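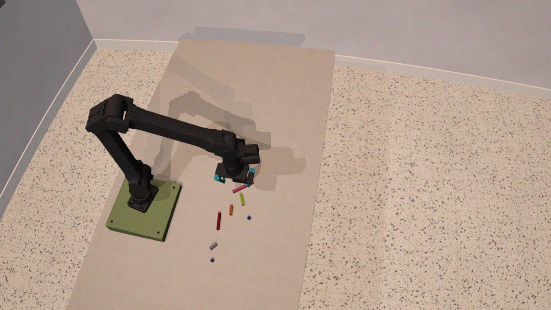

A black arm on a green base, with small objects scattered on a beige mat. Simulated.

How a hearing aid got back to me from Ikport

I lost my left hearing aid on the 70 bus on Saturday and had it back by the next evening. Several people I had never met did the work. I want to write down how, partly as a thank-you and partly for anyone else who wears one and has a habit of pulling a hat off in a hurry.

The aid is a Dremex, the behind-the-ear kind, beige plastic with a clear tube and a soft dome. The pair cost 3000 dollars and insurance paid for none of it. A single replacement is priced at more than half the pair. Loss coverage ran out in February and I had not renewed it.

I got on in Etunberg at the stop by the library, took off my hat, and sat near the rear door. I was off again at the market. I noticed the loss inside Benmoussa, the bakery on the corner, when the person at the register asked me something and I had to turn my head to catch it. The right aid was in. The left was not.

First I did what everyone does. I checked the hat, the scarf, the collar, the hood, the floor. Then I opened the app. It stores the last place where the phone and each aid were connected, and it marked a point on the bus route 200 meters before the market stop. That left two possibilities: the aid was on the pavement there, or it was on the bus and the phone had dropped the link before I got off. The map marker does not tell you which. It also does not move once the link is gone, so watching it is a waste of time. I watched it anyway.

The woman at the register had worked out by then what was wrong. She wrote her question on the back of a receipt (it was whether I wanted the loaf sliced) and then, under that, "bus?" I nodded. She called the bus company from the bakery phone while there was a line behind me. I can manage calls with both aids in. With one, on a noisy floor, I get maybe half the words and guess the rest badly. A man in the line offered to walk the 200 meters and look along the curb. He came back without it and said he had done both sides of the street.

The bus company's lost property desk is closed on weekends. What they have is a dispatcher, and the dispatcher is not supposed to take lost item reports. This one did. He asked for the stop, the time, and the seat, and sent a message to the driver, who by then was two towns away and had a layover at the Ikport terminal coming up.

The driver used her layover to search. I know the details because she wrote them on the envelope. She looked on the seats first, then under them, then ran a flashlight along the heater grille by the rear door. The aid was in the grille, dome side down. She fished it out with a loop of tape. The microphone ports were clean and the tube was not kinked.

There is a kiosk at the Ikport terminal that sells tickets and coffee, and it stays open later than the office. The driver left the envelope there with a note that it was not to go into the lost property box. Things in the box are collected once a week and taken to a depot, where they get a number. I have had an umbrella go through that system. It took long enough that I had bought another umbrella.

I went out the next afternoon. The kiosk attendant asked me to describe the aid before handing it over, which I appreciated. I gave him the color, the side (blue marker for left) and the last digits of the serial number, 93. He read them off through the envelope with his phone light. I tried to pay him for his trouble and he sold me a coffee.

It works. I ran the feedback test and the left side came back the same as at my last fitting. I changed the dome and the wax filter for hygiene.

Things I have changed since:

The serial numbers are now on a card in my wallet as well as in the app.
I have a retention cord, which clips to the collar. It looks silly and it itches.
The hat comes off with two hands, front to back, after I sit down.
Loss coverage is renewed — I should have done it in February.

I sent the bus company a letter naming the route and the run, and left out that the dispatcher had taken a report he was not supposed to take. The bakery got a card. The man who searched the curb left before I could ask him anything, so if you were in line at Benmoussa and walked up the street looking at the gutter for a stranger, it was in the heater grille, and thank you.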